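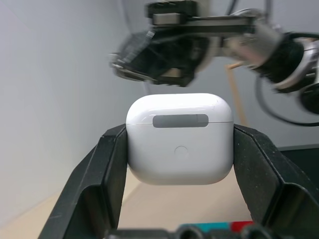 도움말 > 설치와 첫 사용 > 무음 상영

4장. Cusent 송신기로 무음 상영회 준비하기
8월 업데이트 | 글: Shetty 사용 안내팀

밤에 마당이나 옥상에서 영화를 틀고 싶은데 이웃이 신경 쓰인다면, 이 장이 꽤 반가우실 거예요. Cusent 송신기는 영상 소리를 스피커 대신 관객 각자의 이어버드로 보내 줍니다. 처음 해 보면 조용한 마당에서 다 같이 동시에 웃음이 터지는 순간이 정말 재미있어요!

3장에서 송신기 전원 연결과 펌웨어 확인까지 마쳤다고 보고 시작합니다. 설정 > 정보 화면에 버전 206이 표시되는지 한 번만 더 봐 주세요. 이전 버전에는 '상영 모드' 메뉴가 없습니다.

4.1 송신기 자리 잡기

1. 송신기를 화면 쪽이 아니라 관객석 가운데에 가까운 곳에 둡니다. 허리 높이 정도의 탁자나 선반이면 충분합니다.
2. 안테나 두 개를 세우고 살짝 바깥쪽으로 벌립니다.
3. 영상 재생기의 음성 출력 단자와 송신기의 IN 단자를 동봉된 케이블로 연결합니다. 케이블이 통로를 가로지르면 바닥에 테이프로 붙여 주세요.
4. 전원 버튼을 5초 동안 누릅니다. 앞면 표시등이 파란색으로 천천히 깜박이면 준비된 상태입니다.

주의: 송신기를 금속 상자 안이나 프로젝터 바로 위에 올려 두지 마세요. 신호가 약해지고 송신기 온도도 올라갑니다.

참고: 빈백이나 돗자리에 앉는 관객이 많으면 송신기를 조금 더 높은 곳으로 옮겨 보세요. 사람 몸에 가려 소리가 끊기던 자리가 확 좋아지는 경우가 많습니다.

4.2 상영 채널 만들기

1. 휴대전화에서 Cusent 앱을 열고 '새 채널'을 누릅니다.
2. 채널 이름을 입력합니다. 그날 볼 영화 제목을 넣으면 관객이 찾기 쉽고, 초대장 같은 기분도 나서 저희는 늘 이렇게 합니다.
3. 입장 코드를 정합니다. 초깃값은 1241이며, 공개된 장소에서 상영한다면 반드시 바꿔 주세요.
4. 최대 접속 수를 고릅니다. 기본형 송신기는 20명까지 동시에 들을 수 있습니다.
5. '채널 열기'를 누르면 표시등이 계속 켜진 상태로 바뀝니다.

Bilgate 중계기를 함께 쓰는 경우에는 채널을 열기 전에 중계기부터 켜세요. 순서가 바뀌면 앱에 중계기가 나타나지 않을 수 있고, 이때는 채널을 닫았다가 다시 열면 됩니다.

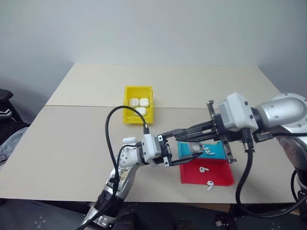

Hirkton, 8월

Hirkton의 작은 옥상에서 해 본 상영회 설정을 옮겨 둡니다. 바람이 제법 부는 저녁이었는데도 대사가 귀에 쏙쏙 들어와서 다들 신이 났어요. 송신기는 관객석 한가운데 접이식 탁자에, Bilgate 중계기는 계단 입구에 두었습니다. 간식을 가지러 내려간 사람도 계단참까지는 영화를 계속 들을 수 있었고요. 비슷한 구조라면 이 배치부터 시도해 보세요.

4.3 소리와 화면 맞추기

무선으로 소리를 보내면 입 모양보다 대사가 조금 늦게 들릴 수 있습니다. 이 단계를 건너뛰지 마세요. 상영 만족도가 여기서 크게 갈립니다!

1. 앱에서 '싱크 맞추기'를 누르고 재생기로 박수 영상을 틉니다.
2. 이어버드를 끼고 손뼉이 마주치는 순간과 소리를 비교합니다.
3. 소리가 늦으면 재생기의 음성 설정에서 영상 지연 값을 한 칸씩 올립니다. 소리가 빠르면 반대로 내립니다.
4. 다른 기종의 이어버드로 한 번 더 들어 봅니다. 기종마다 차이가 있으니 가장 늦은 쪽과 가장 빠른 쪽의 중간에 맞추는 것이 좋습니다.
5. '저장'을 누릅니다. 값은 채널 이름과 함께 보관됩니다.

참고: 자막이 있는 영화는 싱크가 조금 어긋나도 덜 거슬립니다. 첫 상영회라면 자막 영화로 시작하는 것도 좋은 방법이에요.

4.4 관객용 이어버드 준비하기

자기 이어버드를 가져오는 관객이 대부분이겠지만, 여분이 있으면 마음이 놓입니다.

1. 상영 전날 이어버드와 케이스를 모두 충전합니다.
2. 이어팁을 빼서 닦고 완전히 말린 뒤 다시 끼웁니다.
3. 케이스는 얕은 통에 모아 입구 탁자에 둡니다. 같은 모양이 많으면 스티커로 표시해 두세요.
4. 상영이 끝나면 양쪽이 다 들어 있는지 뚜껑을 열어 확인하고 돌려받습니다.
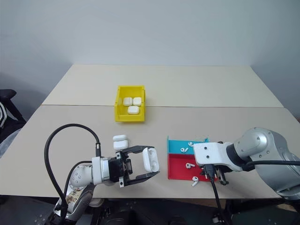
노란색 통에 담긴 닫힌 케이스와 통 앞의 열린 케이스

주의: 여러 사람이 돌려 쓰는 이어버드는 상영할 때마다 이어팁을 교체하거나 세척하세요. 음량은 앱의 '최대 음량 제한'을 켜 둔 상태에서 나누어 주는 것을 권합니다.

4.5 상영 직전 점검

1. 영화 첫 장면을 틀어 놓고 관객석 네 귀퉁이를 천천히 걸어 봅니다.
2. 끊기는 자리가 있으면 송신기 방향을 조금씩 돌려 가며 다시 들어 봅니다.
3. 재생기의 내장 스피커를 음소거합니다. 의외로 가장 많이 잊는 항목입니다.
4. 입장 코드를 종이에 크게 적어 입구에 붙입니다.
5. 조명을 끄기 전에 모두에게 소리가 들리는지 손을 들어 확인합니다.

문제가 생기면
- 한쪽만 들려요: 해당 이어버드를 케이스에 넣었다가 꺼낸 뒤 채널에 다시 접속합니다.
- 채널이 보이지 않아요: 휴대전화의 위치 권한과 블루투스가 켜져 있는지 확인합니다.
- 지직거리는 잡음이 나요: IN 단자의 케이블을 끝까지 밀어 넣고, 전원 케이블과 음성 케이블을 서로 떨어뜨려 놓습니다.

관련 항목
- 3장. 전원 연결과 펌웨어 확인
- 5장. Bilgate 중계기로 범위 넓히기
- 비 예보가 있을 때의 야외 상영 준비
- 흰 천으로 스크린 팽팽하게 치는 법
- 두 가지 언어로 동시에 상영하기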